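Las manos que todavía aprenden

Un sábado por la mañana, en la nave que la empresa Prestis ocupa a las afueras de Endirwood, dos brazos robóticos intentan encajar una pieza en otra. Yo llevo un café en la mano y he llegado con una pregunta bastante sencilla, que me hago desde que me mudé a un piso sin lavavajillas: ¿cuándo podrá una máquina hacer las tareas aburridas de la casa y del taller? Me invitan a sentarme en un taburete y a mirar. Miro durante mucho rato.

Quien me recibe es Helmi Toivonen, ingeniera, que trabaja en la manipulación con dos brazos desde hace siete años. Me advierte al principio de que la visita será lenta. «La gente viene con los vídeos en la cabeza», me dice, «y los vídeos van deprisa». Tiene razón. Yo también los he visto: un robot dobla una camiseta, otro pone los platos en una bandeja, y en una esquina de la pantalla, en letra muy pequeña, se lee que la velocidad está multiplicada. En la nave no hay multiplicación. Un movimiento que mi hija haría sin levantar los ojos del teléfono ocupa allí el tiempo de una conversación entera.

La tarea de aquella mañana pertenece al montaje. Se trata de llevar una pieza cilíndrica al encuentro de otra, cada una sujeta por un brazo, y de juntarlas por los extremos. En los talleres se hacen gestos como este durante todo el día: el tubo en el manguito, la tapa en el frasco, el filtro en su soporte. Una persona los aprende en una tarde y después los hace mientras piensa en la cena.

Para una máquina, la dificultad empieza antes del contacto. Si la pieza ha girado un poco entre los dedos de la pinza, el eje ya no apunta adonde el programa cree. Si las dos piezas se acercan con un ángulo pequeño, los bordes se tocan por un lado y se atascan, como un cajón viejo cuando se empuja solo de una esquina. Nosotros resolvemos el atasco con un gesto que casi no notamos: aflojamos, movemos la muñeca, volvemos a empujar. Toivonen llama a esto «preguntar con los dedos», y me parece una expresión muy justa, aunque ella la dice en inglés y la traducción es mía. 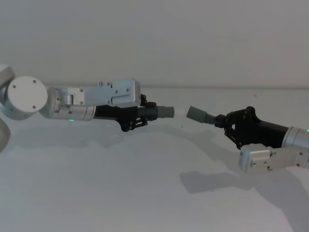
El problema de los dos brazos es que cada uno tiene su propio error, y los errores se suman. Con un solo brazo y una pieza fija en un tornillo de banco, al menos una mitad del asunto está quieta. Con dos, la referencia se mueve también. Pregunté por qué entonces no se fija siempre una de las partes, que es lo que hace la industria desde hace décadas, y la respuesta fue que el utillaje cuesta dinero y tiempo. Para fabricar la misma cosa muchos miles de veces, conviene pagar un soporte a medida. Para un taller pequeño que cambia de producto cada semana, no conviene. Y para una cocina, en donde ningún objeto está dos días seguidos en el mismo lugar, sería un disparate.

En la cocina, en efecto, está la prueba más dura. Yo había pensado lo contrario. Me parecía que una fábrica, con sus tolerancias y sus normas, tenía que ser más exigente que mi fregadero. Pero la fábrica es un lugar ordenado para las máquinas, y la casa está ordenada, cuando lo está, para las personas. Los vasos son transparentes y confunden a las cámaras. Las bolsas cambian de forma. Una toalla no tiene esquinas hasta que alguien las encuentra. El bote de mermelada puede estar cerrado por mi suegro, que aprieta las tapas como si fuera a enviarlas por barco.

Para conocer la otra parte de la historia fui a ver a Bernd Gerlach, jefe de producción en los talleres Kinnunen, donde se montan bombas pequeñas para sistemas de riego. Gerlach tiene 36 personas en la planta y lleva tiempo buscando más. Ha probado tres veces la automatización flexible, como la llaman los catálogos, y solamente una de las tres pruebas sigue en marcha: una célula que coge cuerpos de bomba de una caja y los coloca sobre la cinta. La célula se llama Tikenum, que es también el nombre de la casa que la vende, y los operarios la han abreviado en Tike, con el artículo femenino.

«La Tike no se queja y no se equivoca mucho», me cuenta Gerlach. «Pero cuando se equivoca, se queda parada con la pieza en el aire y espera a que vaya alguien». Ese alguien es casi siempre la misma operaria del turno de mañana, que antes colocaba las piezas y ahora coloca a la máquina. Le pregunto si ha ganado con el cambio. Responde que la espalda sí y la paciencia no tanto.

Las otras dos pruebas eran de montaje, y ahí las cuentas no salieron. En una de ellas, el robot debía introducir un eje con su junta de goma. La junta se pellizcaba. De día en día cambiaba la temperatura de la nave, la goma estaba un poco más dura o más blanda, y los parámetros ajustados el lunes ya no servían. El proveedor vino, ajustó, se marchó, volvió. Después de 29 visitas, Gerlach mandó desmontar la célula y puso otra vez un banco de trabajo con una lámpara y una silla. No habla del asunto con rabia. Dice que la máquina era buena y que la goma también era buena, y que se conocieron demasiado pronto.

He repetido esta frase a Toivonen y se ha reído, pero luego se ha puesto a defender su oficio con bastante seriedad. Según ella, lo que ha cambiado en los últimos tiempos es la manera de enseñar. Antes se escribía la trayectoria punto por punto y se rezaba para que el mundo no se moviera. Ahora una persona guía los brazos, repite la tarea muchas veces, con sus dudas y sus correcciones, y un programa aprende de esas repeticiones. La ventaja principal, me explica, está en los fallos: si en las demostraciones hay ocasiones en las que la pieza entra torcida y la persona la endereza, la máquina tiene alguna posibilidad de aprender también a enderezar. Si todas las demostraciones son perfectas, el robot no sabe nada del mundo real y se pierde ante la primera dificultad.

Me dejaron probar. Se manejan dos mandos, uno por mano, y cada brazo sigue al suyo. Durante los primeros minutos tuve la sensación de llevar guantes de horno y de trabajar al otro lado de una ventana. Vemos la pieza, sabemos lo que queremos hacer, pero la mano no nos cuenta nada. Yo no sabía si estaba apretando o solo tocando. Mi primer intento terminó con los dos extremos uno al lado del otro, como dos personas que quieren pasar por la misma puerta. En el segundo intento conseguí que se rozaran, y me puse tan contenta que abrí una de las pinzas sin querer.

Aquella torpeza me enseñó más que las entrevistas. Comprendí cuánto de nuestro trabajo manual es tacto y qué poco es vista. Cuando enroscamos una tapa, no miramos la rosca: la giramos un poco hacia atrás, sentimos un pequeño salto, y entonces giramos hacia delante. Existen sensores de fuerza que pueden notar este salto, y existen también yemas artificiales, blandas, con una cámara minúscula dentro. Son caras y se gastan. Toivonen calcula que cambia las suyas con más frecuencia que los neumáticos del coche, y no me quiso decir el precio.

¿Pueden, pues, las máquinas hacer ya las tareas? Depende mucho de qué se entienda por hacer. Si la pregunta es si un robot puede encajar dos piezas, poner un plato en el escurridor o doblar un paño, la respuesta es que sí, en una mesa despejada, con luz constante y con alguien cerca. Si la pregunta es si puede hacerlo el martes por la noche en mi casa, con el perro debajo de la mesa y una sartén que no ha visto nunca, la respuesta de todos mis interlocutores ha sido un silencio educado.

Entre estos dos extremos hay un terreno ancho, y creo que es ahí donde pasarán las cosas. Gerlach piensa volver a intentarlo en diciembre, cuando baja la producción, con una tarea modesta: poner los tapones de protección en las bombas terminadas. El tapón es de plástico blando, entra con facilidad y, si entra mal, se ve enseguida. Ha elegido la tarea con la operaria de la Tike, que le hizo una lista de los trabajos que con gusto regalaría. Los tapones estaban en el primer lugar. El montaje del eje con la junta no estaba en la lista; ese, dijo ella, se lo queda.

También Toivonen tiene su lista, aunque es más personal. Le pregunté qué tarea de su casa daría a un robot si pudiera escoger una sola, y contestó sin pensar que la funda del edredón. Llevamos un buen rato hablando de ello: las esquinas que se escapan, el brazo metido hasta el hombro en la tela, el momento en que hay que sacudirlo todo y confiar. Le pareció un problema precioso, de dos brazos como mínimo. Después miró la hora y volvió a los cilindros.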